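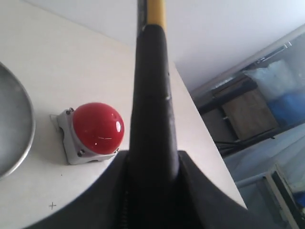 Wrist camera stream lags behind joint states in Chambi recordings

Posted by Ritel

Our group records manipulation episodes with Chambi and trains a policy on them. On replay, the wrist images trail the joint states by 270 ms. Both streams are stamped on the same computer. Is there a supported way to correct this before training?

gustura_support

Please confirm which clock is in use. By default, the recorder stamps an image on arrival, after decoding. Set the stamp source to "capture" and record a short test episode. 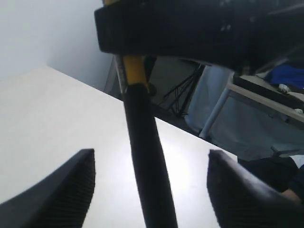 Existing episodes may be corrected with a constant offset, provided that the delay does not drift. We applied this to 885 episodes and excluded those in which the delay varied.

asia_lab

Try a smaller image buffer. Ours was set to 500 and lowering it helped somewhat. I have not tested this on the September release.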